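Hultik two-arm bench kit – anyone running one?
Forum › Kits and Arms › Reviews

birbyfan
Mine landed in September and I've had it on the bench every night since (sorry, family). Paid 475 for the 3 month rental through Maddocks, gripper fingers included. Happy to answer questions, but short version – I like it heaps! 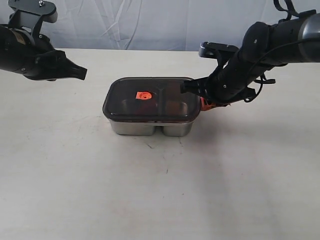 Lids are what I wanted it for. Everyone demos blocks and cups, and I reckon a lunch container is a much fairer go. I've got the right gripper down on the lid near the rim there with the left one hanging back, and getting both arms to share a job that small took me 5 evenings of fiddling. The software's grey and ugly but it remembers your poses.

Zoltik_Dan
475 for a rental?? You could nearly buy a secondhand single arm for that. How's the view from the wrist camera? The old one was mush up close.

birbyfan
Better than the old one, still soft right at the fingertips. Judge for yourself.

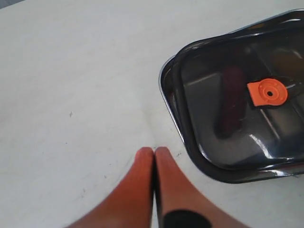 Wrist cam, fingers closed, just off the corner of the container.

Dark shiny plastic is a rotten thing to aim at, all glare. The orange valve is my favourite colour in the world right now, I line everything up off it.

Damián Escobar
Have to disagree with the OP a bit. I had the same kit for 8 weeks and the calibration drifted whenever the room warmed up. Maddocks support were lovely about it and didn't fix it. Wouldn't rent again.

Zoltik_Dan
Did you bolt the bases down or clamp them?

Damián Escobar
Clamped. And yes I know, I've had the lecture.

birbyfan
Mine are bolted, so maybe that's it? Anyway, my start layout if anyone wants to copy it – lid on, sausage and cheese out front on the left.

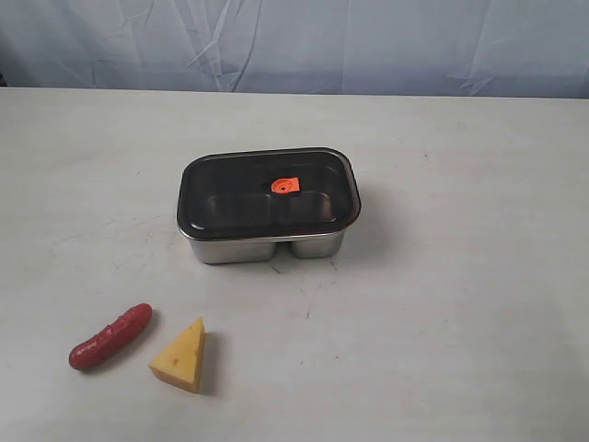

Re: start layout
tinkerpete
Cheers, nicking this. Do you move the cheese between runs or leave it put?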